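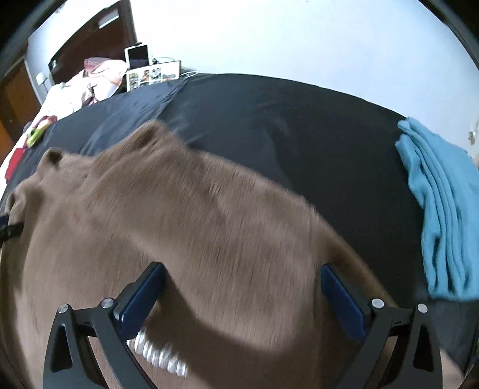

Unit 3: Spreading, Squaring and Folding Soft Cloth

Handout for Household Textiles, room 11
Course leader: Jacqueline Gaillard

Reading before class: the chapter on laundry and storage in the Cordier course pack. Bring one large piece of cloth from home, a throw or a blanket if you have one. It should be clean and fully dry.

3.1 Why large pieces go wrong

A towel can be folded in the air. A throw usually can't, at least not by one person. The cloth sags in the middle, the corners drift, and the folds end up at a slant. Working on a surface solves most of this, but the cloth has to be laid out before any folding starts.

When brown fabric is dropped onto a black sheet, it rarely lands flat. Expect a bunched lump or a rounded peak of folded cloth somewhere along the top, and an edge that runs off on a long diagonal. Broad soft folds will cross the middle. Deal with the peaks first and the soft folds second. If you smooth the middle while the edge is still bunched, you push the extra cloth back into the lump.

3.2 The surface

A covering sheet keeps the piece clean and gives it a little grip. Use a sheet that contrasts with the cloth if you can. Brown on black is workable, but the edge is harder to follow in poor light, so switch on the side lamp.

Check that the surface is level. On a bed or a padded top that bows upward, the cloth slides away from the high point and the edges look straight when they aren't. Move to a table for practice pieces.

3.3 Order of work

1. Find one corner. Follow the edge with your fingers until you reach the next.
2. Pull both corners apart until the edge between them is straight. Don't stretch it.
3. Lift any peak by its top and let it fall outward, toward the nearest edge.
4. Walk to the other side and do the same with the remaining corners.
5. Smooth from the center out with the flat of the hand. On napped fabric, stroke in one direction only.
6. Fold in half, edge to edge, and smooth again. Fold in half the other way.
7. Fold in thirds for the shelf, or roll for a basket.

Step 3 is the one most people skip. Small bunches can hide a turned-under corner – open them up and look.

3.4 Fine surfaces

Soft cloth with a fine texture shows hand marks and fold lines. Most of these brush out. Deep creases come from weight, so put heavy pieces at the bottom of the pile and refold anything stored since January.

3.5 Practice

Work in pairs for the first fold, then alone. Bríd Nic Aodha will go over the corners with each pair. Practice cloths are in the Drandlow cupboard and go back there folded in thirds, with the open edges to the rear.

For next time, write half a page on how you store large pieces at home and which step gave you trouble. Hand it in by 8/23/25.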